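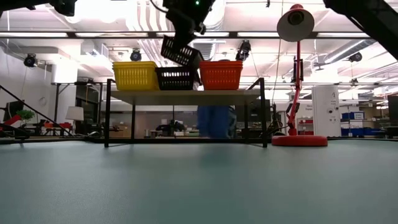 Neluneck station, basket handling task. One arm holds the black basket above the middle position; yellow and orange-red stacks to either side.

Neluneck Demonstration Station
Tomen Robotics, Briltport

Overview

Neluneck is a tabletop station for recording manipulation demonstrations by teleoperation. An operator drives the arms directly, and the station stores each attempt as one episode: joint positions, gripper commands, and all camera streams on a shared clock. Episodes are written in a single format and can be passed to a training pipeline without conversion.

The station is meant for groups that need a steady volume of comparable episodes on household and stockroom objects. It is not a production cell and has no part-feeding or conveyor interface.

Task surface

The tabletop is smooth and pale teal. The finish was picked for contrast with most plastic goods and can be cleaned with a damp cloth. Props such as the low black-framed shelf with its beige board are placed on the surface and are not bolted down. Small shifts in prop position between episodes are acceptable and usually wanted. Large shifts should be entered as a new layout.

The surroundings are left open by default. Policies trained only against curtains have performed poorly in our own tests once the curtain was removed. Side panels are available as an option for customers who need a plain background.

Stacking task pack

The basket task is one of 6 in the standard pack. Slotted plastic baskets in yellow, black, and orange-red are handled on the shelf board. The instruction text stored with each episode names the basket by color and gives its target position.

Slotted baskets are useful test objects for three reasons. The background shows through the slots, which disturbs simple segmentation. Overlapping rims in a stack make the top item hard to separate from the one under it. A basket gripped away from its center can tilt, so the operator has to correct the angle before release. Corrections of this kind should be kept in the data. Do not discard an episode only for a tilted approach.

A basket that is dropped on the board may be picked up again within the same episode. A basket that leaves the board ends the episode, and it is saved with the failure flag set.

Recording

Each session begins with a camera check and a gripper open-close cycle. The operator then starts and stops episodes with the foot pedal. The recorder rejects any episode with a gap in a camera stream and shows the reason on the operator display.

Default session length is 100 episodes per layout. Between episodes the operator resets the props by hand or by teleoperation; resets are not recorded unless reset logging is turned on. We recommend turning it on. Reset motions can be used as extra training data for the reverse task at no added labor.

Review

Recorded sessions open in Masanja, the review tool supplied with the station. A reviewer can trim idle time at either end, correct the instruction text, and mark an episode as success, partial, or failure. Raw files are never overwritten. Edits are stored in a separate index and can be rolled back.

Specification

Control: direct teleoperation, 2 arms
Grippers: parallel, interchangeable fingers
Episode start and stop: foot pedal or keyboard
Task pack: 6 tasks, props included
Default session: 100 episodes per layout
Operator training: 2 days, on site
Spare finger sets: 5
Review software: Masanja, one site license

Site requirements

Ceiling lights do not need to be changed, but they should stay in the same state for the whole session. Windows near the station should have blinds. Keep walkways behind the table clear of the arms' reach. People passing in the background do not invalidate an episode.

Options

Side panels, plain gray
Second operator display
Additional task pack (available from March)
Custom prop layouts, quoted per task

Contact

Technical questions: Cheng-en Chuang, station engineering
Quotes and site visits: Naomi Rweyemamu, customer projects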